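Cahier d'atelier, 2026-03-15

Repris le portable Craddock laissé de côté en janvier. Toujours le même symptôme : carte mère remplacée, numéro de série vide dans le micrologiciel, et du coup l'outil de gestion de parc le refuse. Le support Gandov maintient que leur utilitaire de réinscription « couvre tous les modèles ». J'attends de voir.

Version essayée ce matin : 3569. Démarrage sur clé, menu de maintenance, champ série saisi à la main. L'utilitaire affiche OK. Redémarrage complet, batterie débranchée : champ vide. Recommencé 3 fois, même résultat. Un OK affiché par un programme qui ne relit pas ce qu'il vient d'écrire, pour moi ça ne vaut rien.

Passé ensuite à la version 3887, récupérée sur le dépôt Plotarent. Les notes de version parlent d'une « fiabilité accrue » sans dire de quoi. Comparé les deux binaires : la routine d'écriture a l'air identique, seuls les textes du menu changent. Je peux me tromper, je n'ai pas tout désassemblé, mais je ne parierais pas dessus.

Piste réseau aussi, puisque le support y tient : l'outil irait chercher un jeton en ligne avant de déverrouiller la zone protégée. Capture faite sur le port du portable pendant toute l'opération. Du DHCP, une requête DNS, rien d'autre. Si jeton il y a, il ne passe pas par là. 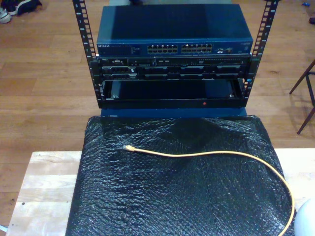
Mullton n'est pas d'accord et l'a écrit dans le fil : la requête DNS suffit à prouver que l'outil cherche son serveur, et il abandonne sans bruit parce que le nom n'existe plus ; il faudrait le rediriger vers une machine à nous et regarder ce qu'il demande.

Admettons. Ça expliquerait le silence après la requête, pas le OK à l'écran. Et monter un faux serveur pour un protocole dont on n'a pas une ligne de documentation, j'ai déjà donné. Je veux bien poser la redirection et laisser écouter, pas y passer la semaine.

Autre hypothèse, la mienne : la zone est verrouillée en écriture dès la sortie d'usine sur les cartes de remplacement, et l'utilitaire n'y peut rien. À vérifier en lisant la puce directement à la pince. Sauvegarder l'image complète avant toute chose, deux lectures, comparer les sommes. La dernière fois j'ai fait confiance à une seule lecture et il manquait un bloc.

Devis du réparateur agréé pour la même opération : 200 euros, sans engagement de résultat. Non.

À faire :
- lecture de la puce, deux passes
- redirection DNS, capture pendant un essai avec la 3887
- redemander à Gandov sur quel modèle ils ont testé (question restée sans réponse)
- ne pas refermer le capot, les vis sont dans le couvercle bleu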